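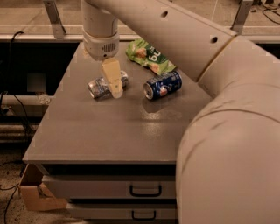
Responding to the broadband consultation: your questions

Who can send in a response?
Anyone! You don't need to be a lawyer, an engineer or a Walari customer. If you live, work or study in the area and you use the internet (or would love to, if only it reached you), the regulator's inquiry is open to you. We've read all 341 responses to the last one and the short personal ones were a joy.

Can I write on behalf of my college or employer?
Only if they've agreed to it. If they haven't, write as yourself and say so in the first line. You can still mention where you work -- just add that the views are your own.

Two departments at my college want to say different things. Is that allowed?
It is, and it happens a lot. Each should make clear who it speaks for. Archana Mathur has put together a very handy cover sheet for this, and she's happy to look over a draft.

How long should it be?
As long as you like, up to 46 pages. Most people need two. Number your paragraphs if you can, as it makes life much easier for anyone who wants to reply to you.

What is the Prinis proposal?
Prinis wants to change how smaller providers pay to use its lines. The full text is long, but Catrin Samuel's plain summary covers the main points and it's a cracking read, especially the part on rural exchanges.

Will my name be published?
Yes, along with your response. Your street address, phone number and email are taken out first. If part of your answer is private, send two versions and mark one "for publication".

When does it close?
Friday, October 13, 2023, at 5pm. Late responses go on file but may not be considered.

Can I change my response once it's in?
Yes, up to the closing time. Send the whole thing again with "replacement" in the subject line.

Is there a hearing?
There is! It's in the Madon Room, which seats 200, and you can follow online too. Tick the box on the form if you'd like to speak -- first-timers are very welcome, and Salvador Lobo will run through the format with you beforehand.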